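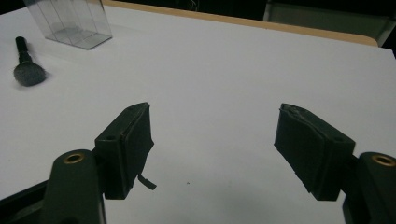
Arrumar a maquilhagem: a mesa primeiro, a caixa depois

Caros leitores, no mês de fevereiro eu escrevi nesta página sobre as gavetas da casa de banho, e recebi várias cartas com a mesma pergunta: onde guardar os pincéis? Hoje quero responder com calma, porque é um assunto pequeno mas que incomoda todas as manhãs.

O meu conselho é começar por uma mesa livre. Eu prefiro uma mesa branca e lisa, onde se vê logo o pó que cai dos pincéis escuros. Tira-se tudo do estojo, também as coisas que estão no fundo, e põe-se em cima da mesa. Os produtos secos ou com cheiro estranho vão para o lixo. Os outros ficam à espera.

Para guardar, gosto das caixas transparentes. Durante muitos anos usei um cesto de pano, muito bonito, mas eu comprava duas vezes o mesmo lápis por não o encontrar. Com uma caixa transparente vejo o que tenho sem abrir nada. A loja Cestis tem um modelo simples, de paredes direitas, e na Stavholm existem caixas mais altas, onde cabem pincéis até 52 cêntimos de desconto por peça para quem mostrar este boletim na caixa.

Peço desculpa, misturei duas frases. Escrevo de novo: na Stavholm existem caixas mais altas, boas para pincéis de cabo comprido. O desconto para quem mostrar este boletim é de 80 cêntimos por peça.

Um pincel grande e redondo, para pó, não deve entrar na caixa logo depois de lavado. Lavo o meu com água morna e um pouco de sabão neutro, aperto os pelos com uma toalha e deixo-o deitado durante a noite. Se ficar em pé com os pelos para cima, a água desce para o cabo e a cola estraga-se com o tempo. No dia seguinte sacudo-o com cuidado e só então o guardo.

A leitora Vanderleia Bragança escreveu-me que lava os pincéis ao domingo e que limpa a caixa com um pano húmido na mesma ocasião. Parece-me um bom hábito e comecei a fazer igual. Para a caixa não uso álcool, porque uma das minhas ficou baça.

Quem tiver caixas a mais em casa pode trazê-las para a nossa mesa de trocas, na sala Jurkura, no dia 08/07/2022, a partir das oito da noite. Devem vir limpas e sem etiquetas.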